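Working a prep counter next to the arm - how to set up your shift

Posted for the Rurngate kitchen, morning and mid shifts. Randi asked me to get this up before the new people start so it's quick.
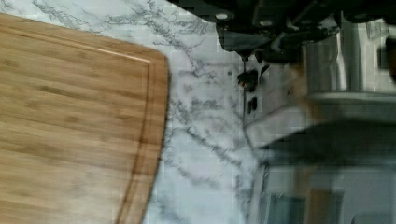

First thing. The arm does not take over your station. It takes over the moving - fetching, setting down, putting back. Cutting, tasting, seasoning, plating for allergies, all still you. If you came from the Trinness kitchen you were used to doing everything with your own two hands and the first week will feel slow. Gets better.

What you need before you start
Your login for the Havero tablet
The day's prep sheet, printed
Dry towel, damp towel
Shift lead's name, written on the sheet

Step 1. Clear the counter
Everything off that isn't on the prep sheet. Phones, cups, your keys. The arm plans around what it sees at start up, and stuff that shows up later makes it stop and ask. Every stop is a trip to the tablet with messy hands.

Step 2. Put the board down first
Flat, square to the counter edge, damp towel under it. Then leave it. If you have to move the board mid-shift, pause, move, hit Rescan. Jolene skipped the rescan in January and got an entire tub of diced onion set down half on, half off. Onion everywhere.

Step 3. Agree on sides
Pick your side and tell the tablet. You cut on your side, the arm sets down on the other. Lefties - change the default, it's under Station, then Handedness. Took us 3 weeks to find that menu.

Step 4. Run the slow lap
Press Slow Lap and watch the whole thing with your hands off the counter. Don't wipe while it's going. If it goes somewhere it shouldn't, press Pause and get Efraín. Do not drag the arm by hand, even if you've seen him do it.

Step 5. Knives
Knives never go through the arm. Not to fetch, not to put away, not to the dish area. You carry your own knife. When you step off, it goes in the rack, not on the board.

Step 6. Work in batches
This is the real change. Before, you'd do a bit of everything as tickets came in. Now you finish one item, call it done on the tablet, and the next one comes over. We do 600 portions on a normal day and it only works if the batches get closed out. Forgot to close one? Go to History, tap the item, Close Late. It wont mess up the count.

Step 7. Handing off
Tell the next person out loud what's half done. The tablet knows the batches, it doesnt know the carrots were soft or that you're low on lemons. Write that on the paper sheet. Yes we kept the paper sheet, Soledad fought for it and she was right.

Things people keep asking

Are hours getting cut? No one has lost hours on the prep side. What did change is the runner job, it got folded into prep. Abelardo was a runner and he's on station 2 now, with the prep rate. If your pay slip doesn't match your new job talk to Randi, don't wait for the next one.

Can I turn it off? Yes. Any time, any reason, and you don't have to explain it. Pause is for a minute, Off is for the shift. On Off you get a second person at the station if there's one free. If there isn't, the batch sizes drop.

Does it track how fast I am? It logs when batches close. Leads see totals by station, not by person. We asked for that in writing and it's taped up by the time clock.

My wrists feel better but my neck is worse. Heard this from a few of you. You're standing in one spot more now that you don't walk to the cooler. Swap stations at the break, and ask for the taller board stand if you're over six foot.

Error 39? Means it can't see the counter properly. Wipe the lens with the dry towel, Rescan. If it comes back a second time, switch to Off and leave a note for Efraín with the time on it.

Cleaning steps are on a separate page, still writing that one.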